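Packing sessions for food parcels to start at Braddale hall

A new round of food parcel packing is to begin at the Harance Road hall in Braddale in November, with ready meals and sauces in pouches taking the place of most of the tins.

The parcels are made up by Cirnard, a local food charity that has used the hall for the past four winters. Last winter it sent out 1104 parcels to homes in Braddale and the villages along the valley, the highest number since it began. It expects to need more this time and has asked for extra hands on packing evenings, which will run from 6pm until the last tray is filled.

Each parcel is built up from small clear plastic trays. A tray holds one person's main meals for a few days, and the trays are then stacked in a cardboard box with bread, milk and fruit added on the morning of delivery. Under the old system everything went straight into the box, and heavier items often ended up on top of softer ones.

The charity tried out the new method at a short practice session, working on plain white surfaces with one container at a time.

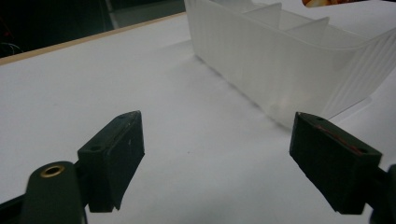 A clear plastic container on the white tabletop.

Pouches were chosen mainly for weight. A box of tins for a family could be too heavy for older residents to lift from the doorstep, and several people who filled in last winter's feedback form said they had needed a neighbour to carry it in. The same form showed that many households had only a microwave or a single ring to cook on. Most of the pouches can be heated in either a bowl or a pan, and the cooking instructions will be copied on to a larger printed card for anyone who finds the packet hard to read.

The change has also meant a new supplier. Antoniadis, a family-run wholesaler, will deliver the pouches to the hall every fortnight and has agreed to take back unopened cases at the end of the season. Rice, lentils, bean stews and tomato-based dishes make up the bulk of the order. There will be a meat-free option in every parcel, and households can ask for a fully meat-free box when they register.

Pouches are awkward to pack in one respect – they slide. Laid flat in a pile they tend to shift when the tray is moved, so they are to go in on a slant, label side up, with the contents readable from above.

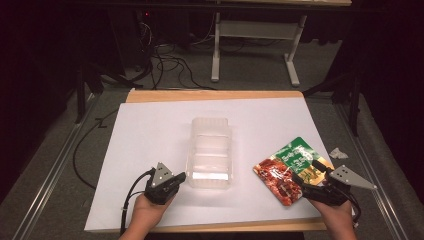 Packers will also be asked to check the date on each pouch before it goes in and to put aside any with a damaged seal. Opened or leaking packets will not be used. Trays that come back from households in good condition will be washed and used again, and a crate for returns will be kept inside the front door of the hall during opening hours.

The number of collection points is going up as well. There will be seven this winter, including the library, the health centre and the old ticket office at the station. Home delivery will continue for people who cannot get out, although the charity says drivers are short on the far side of the river and that some boxes there may arrive in the early evening instead of the morning.

At present 303 households are registered. Anyone already on the list does not need to apply again but should let the charity know about a change of address, a new baby or a special diet. New households can register at any collection point or ask their school, surgery or housing office to do it for them. No proof of income is asked for.

Money for the trays and the first deliveries has come from a grant and from two collections held in the town over the summer. Donated food is still welcome. The most useful items are long-life milk, cooking oil, tinned fish and breakfast cereal, and these can be left at the hall on packing evenings. Glass jars cannot be accepted this year.

People who would like to help with packing can turn up on the night. Sturdy shoes are advised and under-16s should come with an adult. Parking behind the hall is limited, and the gate on the lane side will be kept clear for the delivery van.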